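Pludport Coaches Adds Overnight Lake Tours for Groups and Families

PLUDPORT, August – Sullesik Coach Hire is delighted to announce that its much-loved lake country day trips will now be offered as overnight tours as well, with a driver, a comfortable coach and a night at the Hsieh Guesthouse all included in one booking.

The new tours leave from the Pludport ferry landing at 9 in the morning and take the old shore road north, with plenty of time for photographs, short walks and a long, lazy lunch along the way. Groups can book the whole coach, and smaller families are very welcome to share one with other travelers.

"People kept telling us they wished they didn't have to turn around and come home the same evening," said Annag MacLeish, who manages tours at Sullesik. "We heard that so often, from so many of our regular riders, that we finally sat down and worked out how to let them stay!"
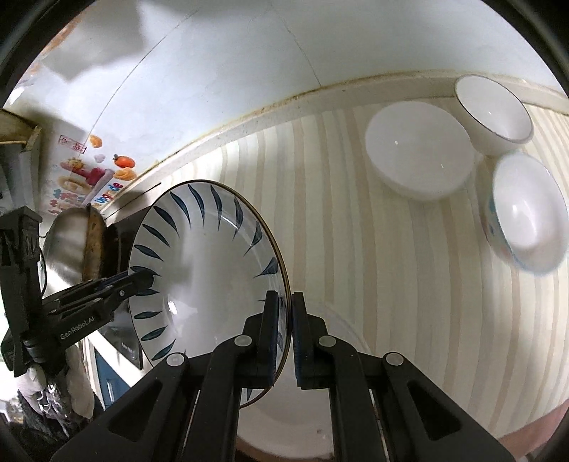
Dinner on the first night is served family style at the guesthouse, where Kam-wah Fung and the kitchen team cook whatever is good at the market that week. Guests who love a nicely set table will enjoy the white plates with dark blue leaf-shaped brushstrokes around the rim, and there is always a second helping for anyone who has spent the afternoon walking. Vegetarian meals are happily arranged if you mention it when you book.

The coaches have reclining seats, large windows and room underneath for strollers and folding wheelchairs. Drivers wait with the group for the full 2 days, so nobody has to worry about connections or parking.

Bookings are open now through the Sullesik office in Pludport, and Jui-lin Hsueh at the tour desk will be glad to talk through dates, pick-up points and special requests.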